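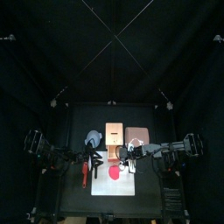 Fiachra Brophy wrote in after the last post to say that a desk drawer under 11 cm wide is a waste of a desk, and that anything kept in one would be easier to find in a cup. I have heard this before. A cup is fine for pens. It is poor for drawing pins, spare keys and stamps, which sink.

My own desk has been through three arrangements since May. The first was a plastic tray from Grostik with fixed compartments, none of them the right length for anything I own. The second was no tray at all. The third is a small box with a single drawer, and it has stayed.

The rules I settled on are short. One drawer, one layer deep. If an item has to be lifted to see another item, one of them goes elsewhere. Paper clips are capped at 50. I had over 100 and could not name a use for the second half.

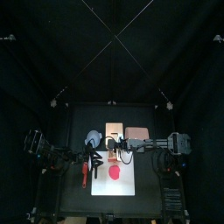 Drawer boxes are sold mostly on looks, and the listings seldom give the inside dimensions, so measure before buying. Bonska quotes outside figures only. Admasu gives both, but to the nearest centimeter. A white sheet laid on a dark tabletop helps a great deal when sorting, as with the one under the wooden box: dark screws and pen caps show up on it at once, and on a black surface they do not. I use the back of an old calendar page. Tools with colored handles, like the red one there, can go straight on the dark part and still be found.

Waxing the runners took 10 minutes. I used a plain candle stub on both sides, pushed the drawer in and out until it stopped squeaking, and wiped off the excess with a dry cloth. Modmont sells a dry lubricant for the same purpose. I have not tried it.

Next is the shelf above the desk, where the brackets are level and the board is not.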